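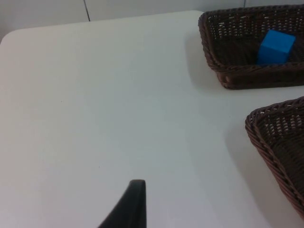 Trornellow Evening School
Housekeeping and Storage, Unit 4: Baskets and Work Surfaces
Notes by Hamidreza Parsa, September 2026

In Unit 3 we spoke about shelves. Now we come to the table, where most sorting at home is done.

1. The surface
Before you sort, clear the table and wipe it. A white table shows specks and smudges very quickly, so many people dislike it, but for sorting it is useful, as small things are easy to find on it. Keep the middle open. Put the basket near the far edge or in a corner, where your elbow will not meet it.

2. Woven baskets
Wicker is light and lets the air pass. Please learn these words for the test:
Rim: the top border. It is often thick and braided, and it takes most of the wear.
Open weave: a pattern with gaps between the strands.
Floor: the inside bottom of the basket.

A dark brown basket hides stains, but it hides small dark objects also. A small blue cube is easy to see in it. A black button is not. For buttons and screws use a lining cloth or a closed box.

3. Care
Dust the weave with a dry brush, first the rim, then the sides, then the floor. Do not lift a full basket by one side of the rim. If a strand is broken, cut the end short and do not pull it.

Homework
Choose one basket at home. Take everything out, clean it, and put back only the things of one kind. Write 230 words about what you decided and bring them to Mr. Raghavendra Krishnan in room 141. Reading for next time: the Clurkdale booklet, the chapter on drawers.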